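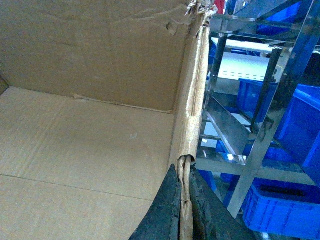
# 也许以后用得上

观点 > 生活 > 居家

2024年10月10日　文／达努塔·托马谢夫斯基

打印本文　｜　用电子邮件发送

我住的这栋楼，每隔几个月就有一户人家搬走。搬走之前的那个星期，垃圾房会突然变得很有看头：健身用的弹力带，没拆封的果酱模具，一整套某年流行过的彩色密封罐。它们的主人在这栋楼里住了几年，从没听说谁做过果酱。

我没有资格笑话别人。今年三月我自己搬了一次家，从四楼搬到同一栋楼的二楼，直线距离不超过八米。本来打算用一个周末，后来用了十一天。搬家公司的人第一天来看过，问我之前是不是开过店。

现在流行的说法是，东西多是一种心理疾病，或者至少是一种道德缺陷。书店里专门有一排架子放这类书，封面一律是白的，摆一盆小小的绿植，教你把衣服拿在手里问它还让不让你心动。我买过三本，目前和别的书一起放在走廊里，因为还没想好扔不扔。我对这些书有意见，意见已经攒了不少年，跟别的东西攒在一起，今天一并清出来。

先说“心动”。我有一把开罐器，长得很丑，手柄发黏，每次用都要跟它较劲。我从来没有为它心动过一秒钟。我也没有为水费单、备用保险丝、门锁的第二把钥匙心动过。按书里的标准，我应该把它们统统请出家门，然后在一个停电的晚上，抱着一罐打不开的豆子，坐在地板上感受空间的呼吸。写书的人大概楼下就有便利店，而且便利店永远开着门。

“一年没用过就扔掉”是另一条铁律，讲这条的人语气通常很坚决。我照做过一次。那年春天我扔了一条冬天用的厚窗帘，它确实一年没用过，前一年是暖冬。后来的事不必细说，我又买了一条，颜色还不如原来那条。铁律的作者没有给我退钱。

极简主义最让我佩服的地方，是它需要花那么多钱。我的朋友奥沃尔·滕巴在一家叫阿萨里（Asari）的家具店做过两年店员，据她讲，店里卖得最好的一直是收纳柜，买的人都说自己正在减少物品。有一款白色的矮柜标价2,000，没有把手，按一下才弹开，有位顾客一口气订了四个，专门用来装他决定不要、但还没有扔掉的东西。她问他装完以后怎么办，他说到时候再看。我觉得这位顾客十分坦率，我很愿意认识他。

再往下一步就是迷你仓。我们这一带有一家叫拉夫登（Lavden）的，广告贴在公交站，写的是“给生活腾出空间”。租金每个月400，你可以把沙发、滑雪板、前一段婚姻剩下的餐具都放进去，上锁，回家，从此家里宽敞得像样板间。我租过。我租了快两年，中间去看过一次，是去放更多的东西。第二次去是退租，我站在卷帘门前，发现自己已经说不出里面究竟是什么，心情接近于拆别人的包裹。里面有一台我以为已经送给表妹的缝纫机，表妹这两年一直以为我反悔了。

所以我并不主张什么都留着。留着是要付钱的，有时付给拉夫登，有时付给自己的膝盖和脚趾，半夜去厨房喝水的人都懂。我反对的是那种口气，好像一个人抽屉里有几根旧充电线，就说明他没有活在当下。抽屉里有旧充电线，通常说明他曾经有过一部旧手机，仅此而已。

我外婆那一辈的人，家里什么都有用。面粉袋拆开洗净做抹布，抹布旧了塞窗缝。她有一只装扣子的铁罐，里面的扣子没有两颗是一样的，可是全家不管谁掉了扣子，她都能从里面摸出一颗差不多的来。“差不多”是那个年代很高的评价。现在衣服里面也会附送一颗备用扣子，装在小塑料袋里，我全都留着，分布在家里我找不到的各个地方。这就是我和外婆之间的差距：她有罐子。

由此可以得出一个不怎么深奥的看法，东西多不多是一回事，知不知道它在哪儿是另一回事。知道在哪儿的叫储备，不知道在哪儿的叫垃圾，哪怕它是新的。我搬家那十一天里，翻出了四把剪刀。这些年我每次找不到剪刀就去买一把，从而拥有了一个永远找不到剪刀的家，和足够开一间小裁缝铺的剪刀。

说到搬家，不能不说纸箱。纸箱在“以后用得上”的清单上排第一，争议也最大。白封面的书对它毫不留情，说买来的东西超过退货期，箱子当天就该压平送走。我认识的人里没有一个做得到。好箱子会让人产生一种很难向外人解释的感情：大小合适，四壁挺括，盖得严，扔了简直是犯罪。于是你把它放到柜子顶上，里面再放一个小一点的，小一点的里面再放一个更小的，最后柜顶上蹲着一只很沉的箱子，里面装的全是箱子。

我为箱子辩护过很多次，主要是在家里辩护。论据总是那一个：搬家的时候要用。真到了搬家的时候，它们又全都不合适了。装书的太大，装到一半就抬不动；装锅的太浅；装被子的那只底已经软了，走到三楼的拐角，被子先我一步下了楼。搬家公司的人看了一眼我多年的收藏，很有礼貌地从车上拿下来一捆他们自己的。

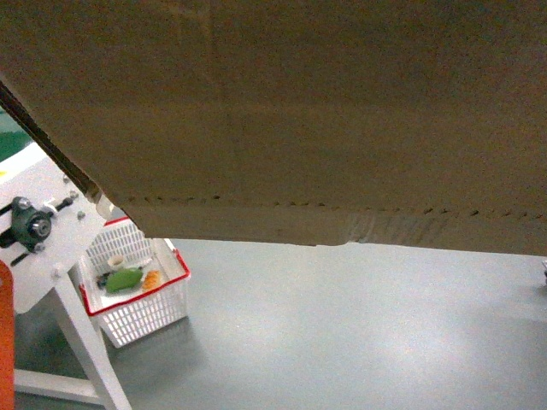 纸箱底边，一处瓦楞已经磨毛。

奥沃尔不同意我的看法，她认为箱子的问题出在人舍不得让它旧。她搬过的家比我多，用的箱子上写着四种不同的笔迹，“厨房”划掉改成“杂物”，“杂物”划掉改成“厨房”，再划掉，写着“别压”。她说箱子用到散架就可以心安理得地送走了，哪里需要什么仪式。我问她送走的时候有没有向箱子道谢，书里是这么教的。她看我的眼神，我在这里就不形容了。

道谢这件事我其实试过。我对着一台坏掉的面包机说了谢谢你，隔壁邻居正好从开着的门口经过，于是我又补了一句“麻烦你了”，假装是在打电话。面包机是巴伊杜（Baidoo）牌的，保修期过了没多久就坏了，我并不真心感谢它。

还有一种处理旧物的办法，讲起来最高尚，做起来最累人，就是送给需要的人。我在网上的邻里转让板块挂过一张边桌，免费，自取。短短一个下午收到47条留言。有人问能不能送货，有人问还有没有配套的椅子，有人问为什么免费、是不是死过人。一位女士约了三次，三次都没来，最后留言说她想了想，还是更喜欢圆的。那张边桌现在还在我家，我已经对它产生了战友之情。

我见过有人把捐东西当成另一种扔。袋子往门口一放，里面是断了带子的凉鞋和缺了一块的拼图，回家路上脚步轻快，感觉自己做了善事。收下的人还得替他再扔一遍。如果一样东西你自己都不好意思留，别人多半也没有什么兴趣继承。缺一块的拼图应当由把那一块弄丢的人负责到底，我认为这一条可以写进民法。

我也知道有人会说，你讲了半天，到底是该扔还是该留。报纸的读者来信里经常有这样的要求，希望作者给一个数字。网上确实有人给数字，某位博主声称全部家当只有627件，还拍了一段很长的视频逐件展示。我看完之后只有一个疑问：回形针是怎么算的？一盒算一件，那我也可以把家里的东西都装进盒子，从此只有十几件。我怀疑这正是伊凯维克（Ikevik）那种带标签的收纳盒卖得那么贵的道理。

要我给建议，我只有很低级的几条。剪刀用完放回原处。借来的书先还，再谈人生要不要做减法。家里有人的时候，不要趁他出门扔他的东西，扔你自己的。最后这一条我是吃过亏的，而且是两边的亏都吃过：我扔过丈夫的一件旧毛衣，他扔过我的一罐钉子。毛衣的事他提了六年。钉子的事我打算提得更久一些，那里面有几颗是铜的。

至于搬家那十一天，最后还是搬完了。二楼的房间比四楼大一点，头两个星期显得空荡荡的，说话有回声，丈夫说很舒服，以后就这样。我也说很舒服。然后天气转暖，我们收起被子，发现没有地方放，又去买了一个柜子。柜子送来的时候包得很仔细，外面那只纸箱又大又结实，四个角都是完好的。

丈夫问要不要拆了压平。我说先放着吧。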